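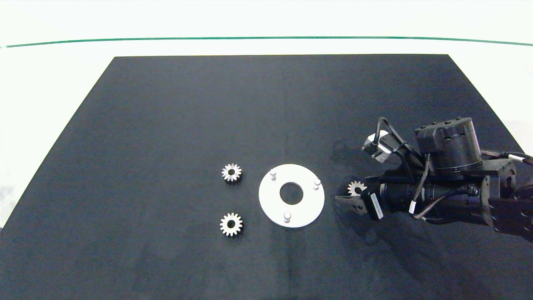 Two loose spur gears and a three-peg plate on the black mat.

Skokden > Company > About us

Most "about us" pages in this trade promise passion, precision and a family feeling. We have read a lot of them, usually while waiting for a late shipment from the company that wrote it, and we'd sooner tell you what we sell and what we doubt.

Skokden supplies small metal spur gears, and the plates and pegs they get tried out on, to repair shops, classrooms and people who build things in their garage. Itziar Rivas started the business after buying 300 gears described as "matched" and finding that 39 of them wouldn't turn with their neighbors. The seller told her they would wear in. She still has them in a coffee can if you'd like to see what wearing in looks like.

We don't much trust drawings. A drawing will tell you that two gears mesh, and then you put the real ones on their pegs and there's a tight spot once per turn. So we try gears together on a plate before we offer them as a set. It's slow work and it makes us bad at rush orders. If you need something tomorrow, try somewhere else.

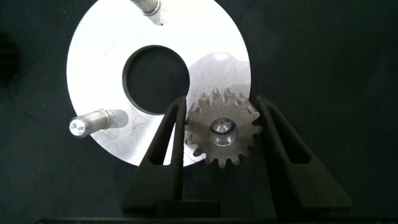 We are also suspicious of shine. A polished face photographs well and says very little about the bore or the teeth, where the trouble usually is. Some of our stock has scratches and smudges on it from being handled, and we sell it that way. Customers have sent gears back over a scuff on the face. We refund them, a little grumpily, and the same gears go out to someone else.

Palesa Baloyi runs the bench and has the last word on what leaves it. She came to us from Noltholm, where she spent 10 years on gear trains, and she doesn't accept "good enough for a hobby" as a grade. Her view is that a hobbyist has less chance of fixing a bad tooth than a factory does, so why would you send them the worse part?

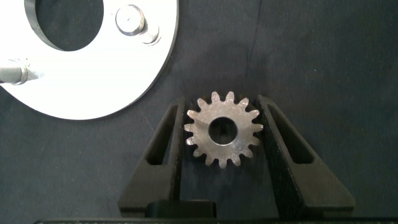
She has turned down whole boxes on that basis, including one last November that Itziar had already paid for. They disagreed about it for most of a week - the box went back.

What we don't do: plastic gears, custom cutting, or lifetime guarantees. Whose lifetime is never spelled out. Ours runs for 18 months and covers teeth and bores.

Schools can borrow a plate and a small set of gears before buying. The Kembridge workshop was the first to ask, and they kept theirs so long that we sent an invoice. They paid it.

Questions go to the bench, and Palesa answers them herself. Measure your shaft before you write - she will ask.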